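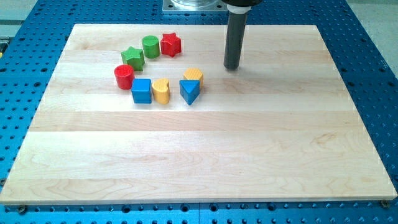
August, second entry on the end-effector question. Gilles Delorme wants a decision on the Gotard tool before we order a second one, and I am writing down why I don't think we have one yet. The claim we were sold is that a single slim tool will handle "mixed small parts" without changing fingers. So the test set is the painted shape blocks, two of each color, stars and cylinders in red and green, the cube and triangle in blue, the heart and hexagon in yellow. I like them because the stars and the heart are awkward in ways a cylinder never is. I don't like them because they are all short, all standing upright, and all painted wood. Anything we learn on them we learn about short, upright, painted wood.

Comparison is against the old Teltari two-finger, same arm, same board. Controller settings copied over except the approach speed, which Iman Nasr lowered for the Gotard because she didn't trust the tip clearance. Fine, but that means cycle times can't be compared between the two and I have crossed them out of the sheet. Iman says put them back with a note. I say people read the number and skip the note.

Tags: Bench notes / End effectors / Gotard vs. Teltari

Morning, 9:40. Zeroed over the open wood on the right side of the board. Board bolts checked, left one took a quarter turn. I want that logged, as last time we blamed the camera for a drift that may well have been the board.

Run of 200 attempts on the Gotard, every block getting the same share, block put back by hand at a slightly different angle each time. 169 clean picks. A clean pick means lifted, carried, set down standing, with no second try. Gilles looked at that and said it was good. I said good compared to what. The Teltari run has not been done on this board at all. The number everybody quotes for it comes from the old board, with the old camera mount, and with Ghizlane Abou Zeid doing the resets, who is a lot more careful than I am about putting things down square.

Failures are not spread evenly. The green star and the red star are both bad, and bad in the same way: fine if a point faces the arm base, poor if a valley does. The heart is worse than I expected and I can't say why. Dalia thinks the planner goes for the center of the outline and on a heart that puts the contact too near the notch. Possible. She also thought that about the hexagon, and the hexagon was fine. I would want to see the contact points drawn over the top face before I believe it.

Cylinders: no trouble. I would worry if there were.

The cube only failed when it was touching the heart. Alone on clear board it never failed. So is that a gripper failure or a planning failure? Rhydian has been putting everything under "grip" in the log because the menu has no other choice. He'll add "approach" and "contact with neighbor" before the next run. I asked him to go back through the ones we have on video and re-sort them, and he was not thrilled.

Lunch, then an argument about the camera. Iman wants to move to the Citer unit, which has better depth on glossy surfaces. Our blocks are not very glossy, but the tops do pick up highlights from the overhead lights, and she has a depth map where the top of the red star has a hole in it. I've seen the map. I have also seen two maps from right after it with no hole. If we change the camera in the middle of the gripper comparison we will have changed two things and learned about neither. I lost this argument once, in spring, and we threw away a month of data. This time the camera stays until both tools have had the same run.

She did get me to agree to one thing. We turn off one bank of lights and repeat a short set, stars only. If the failures stay put, it isn't the highlights.

14:15. Did that. Failures mostly stayed put. "Mostly" is me being fair to Iman. There were too few tries to say more, and I'm not going to work out a percentage from it.

15:00. Tip clearance. The Gotard hangs low when parked over the board, lower than I'd like with people reaching in to reset blocks. I asked Dalia to measure it against the drawing. It does match the drawing, so the drawing is what I don't like. Raised the park height in the config and wrote the old value on the card taped to the controller.

The spec sheet says the contact surface is good for 2,000 cycles before it needs looking at. I have no idea what they were picking up when they got that. Rhydian is keeping a running count from today. When we pull it for inspection I want a close photo next to the spare we haven't used, and I want the photo taken before anyone wipes it.

Things I'd need before telling Gilles yes:

- Teltari, same 200, same board, same camera, resets split between Ghizlane and me so that it isn't her hands against mine
- heart and stars at fixed angles, not "slightly different each time," which was lazy of me
- cube and heart apart, then touching, nothing else on the board
- a few things that are not painted wood. Ghizlane has a tray of molded caps and some rubber feet

One more for Iman: the script named "nasr_final" is not the one that ran this morning. The one that ran is "nasr_final_b". Please delete one of them, I don't mind which, and put the approach speed in the file header.

Gilles came by at the end and asked if he could tell purchasing it was leaning toward the Gotard. I told him it isn't leaning. He wrote something down anyway. Teltari goes on the arm first thing tomorrow, Dalia has the adapter.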